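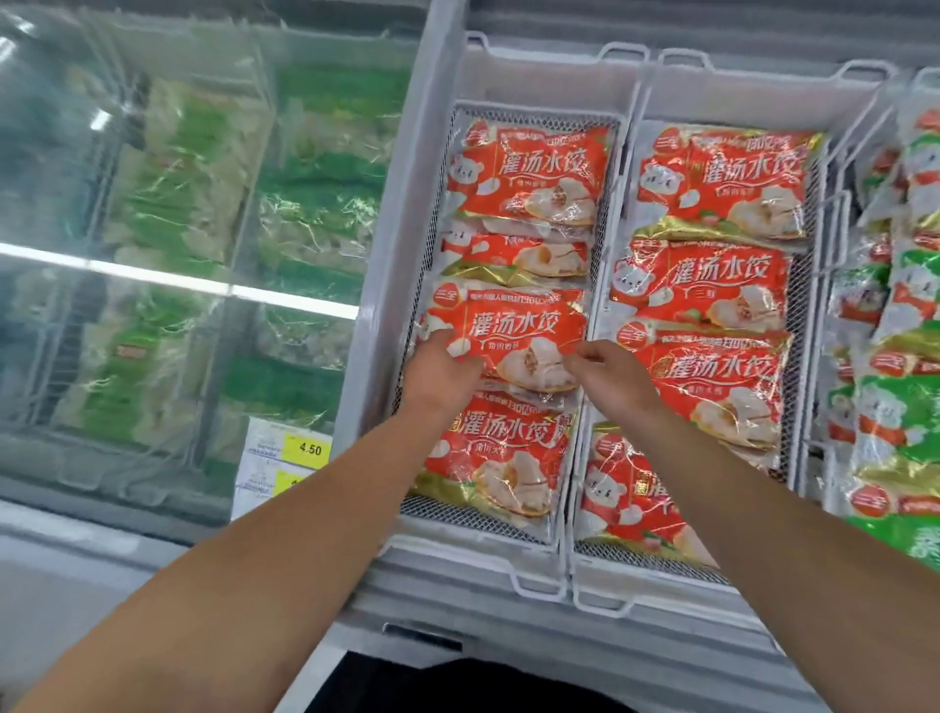

Prinen Foods, Ilville store
Frozen section working group - minutes

Date: Friday, September 11, 2026
Place: upstairs office, Ilville
Present: Solveig Tangen (chair), Leif Öberg, Shazia Abbasi, Zoia Tkachuk (minutes)
Apologies: Torunn Moen

1. Minutes of the August meeting

Agreed with one correction. Item 4 should read "chest freezers" and not "upright freezers". The uprights were not discussed.

Matters arising: the replacement lid seal for the ice cream unit has been received and fitted. The drain cover has not been received. LÖ to chase Ventura again.

2. Dumpling bins, chest unit

SA reported on the change from mixed bins to one product per basket. The red soup-filled dumplings (灌汤水饺) are now laid flat in a column, each bag overlapping the next, with the title facing the customer. Before the change the bags were stood on edge and slid down when one was taken out.

The group discussed how much overlap to allow. Where a bag is pushed too far under the one above it, only the bear and part of the dumpling photograph can be read, and customers lift the whole column to find the filling. SA proposed that the line under the title giving the filling, for instance 猪肉香菇 (pork and shiitake mushroom), should stay clear on at least one bag in each basket. Agreed.

ZT asked whether a shelf-edge label in English was still planned. ST confirmed that it was. The label will give the product name, the filling and the cooking method. Wording to be checked by SA before printing.

LÖ noted that the lowest bag in a column tends to turn when the one above it is pulled. Staff are to use both hands, one at each end of the bag, when straightening. No change to the basket itself is needed.

3. Fill level

The load line was discussed at length. LÖ's view is that a single layer is enough on weekdays and that the second layer should go in only on Saturday morning. SA's view is that a single layer looks thin by late afternoon. Sales for August were 331 bags across all dumpling lines, against 16 returned or written off. Nine of the write-offs were split bags.

Decision: single layer Monday to Thursday, two layers Friday to Sunday, never above the load line. To be reviewed at the next meeting.

4. Split bags

Of the nine split bags, six were found at the corners. ST asked if the wire was at fault. LÖ has run a gloved hand along the baskets in the chest unit and found two with a raised weld at the rim. Both have been taken out and replaced from stock.

Outer cartons are still being opened with a long blade in the back room. ZT to put up a notice that the short safety knife is to be used. A bag that has split is to be written off at once and not taped.

5. Spare baskets

Kestent quoted for spare white wire baskets with a minimum order of 70. The group considers this too many for one store. ST will ask whether the order can be shared with the other Prinen branches. If not, the matter is closed until the new year.

6. Defrost and cleaning

The chest unit is due a full defrost. Product is to be moved to the walk-in before the unit is switched off, basket by basket, with the baskets kept in the same order so that they go back to the same bins. The reserve space in the walk-in is 1100 litres and LÖ considers this enough if the vegetable delivery is held back one day.

Baskets to be washed, dried fully and checked for raised welds before going back. Temperature to be logged before reloading and again one hour after. TM sent a note asking that the log sheet be kept on the side of the unit - agreed.

7. Any other business

SA asked for a second pair of insulated gloves in the small size. Approved.

ZT raised the lighting over the freezers, as glare on the glossy bags makes the small print hard to read from the aisle. LÖ to try the lamp at a different angle and report back.

Actions

LÖ - chase drain cover; try lamp angle; arrange hold on vegetable delivery
SA - check label wording; show evening staff the overlap
ZT - knife notice; order gloves
ST - basket order with other branches
TM - log sheet

Next meeting: date to be set by ST when the defrost is booked.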